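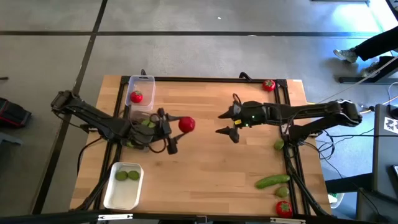

Butcher-block table, gray concrete floor.

Storkum Building - Floor and Worktable Inspection
Date: 24 September 2019
Inspector: Pei-shan Chuang
Area: Unit 2, Dakstead side

1. Exits and aisles - PASS
Both doors open fully. Aisle tape is peeling by the north door. Replace.

2. Fire extinguishers - PASS WITH COMMENT
Tags current to January. Bracket at the loading door is loose, two screws missing.
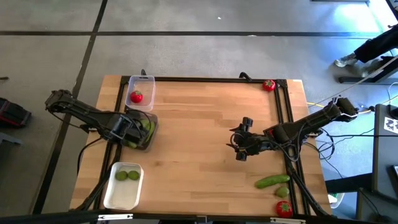
3. Floor surface - PASS. No new cracks since the last walk. The old patch by the drain is holding but has a raised lip - grind flush. Concrete next to the worktables is to be kept clear on all sides, and the same goes for any cable that hangs toward the floor. Sealer is Zellero, next coat due in January.

4. Shelving - FAIL
Load sign on bay 2 reads 3000 lb, drawing 2607 says 4000. Use the lower figure until Leung confirms in writing. One upright is bent at forklift height. Bay to be unloaded.
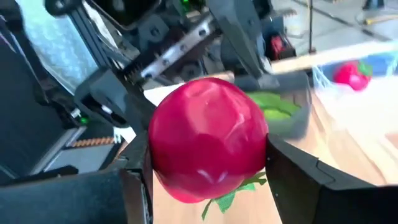

Artificial apple and leaves, light wood surface.

5. Lighting - PASS WITH COMMENT
One tube flickers over the wash sink. Emergency light at the stairs came on when tested.

6. First aid - FAIL
Eyewash bottle expired. Burn gel missing. Ming-te Siu to reorder and initial the card. 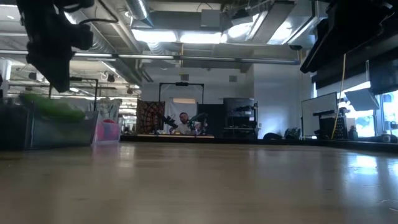
Tabletop with gray bin and pink container.

7. Electrical panel - PASS
Door closes, breakers labeled. Pallet stored too close was moved during the walk.

Items 4 and 6 must be closed before sign-off. Send comments to Ming-te Siu.

We use cookies to improve your visit. Accept | Manage settings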